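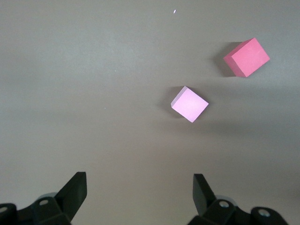 Two cubes on a gray tabletop.

How to teach a sorting game to a preschooler

Start with two colors and no more. Most three-year-olds can match before they can name, so leave the words out for the first few days. Put one block down, hand your child another, and ask where its friend goes.

Sit on the same side of the table as the child. Parveen Siddiqui, who taught the younger group at Grencombe, kept each round to 3 minutes and stopped even when the children wanted more. I go a little longer at home — five minutes if nobody has had a late nap.

Add a third color once the first two come easily. If it goes badly, take it away again and try next week.

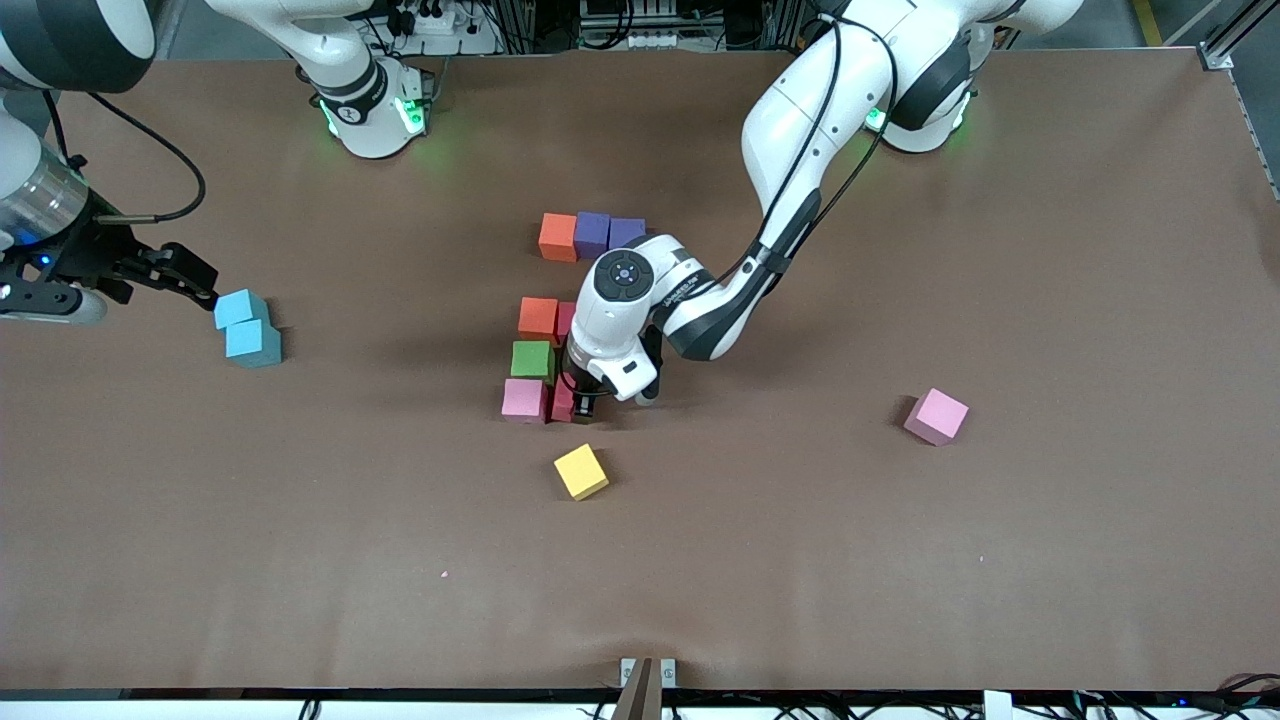
After colors, move on to size, then to shape. Buttons, socks and jar lids all work well for children who no longer put things in their mouths. Mix up the order in which you hand things over, or the child will learn the pattern and stop looking.

Put the pieces away together when you finish. Two bowls are enough, and dropping each piece into the right bowl gives you one last round of sorting.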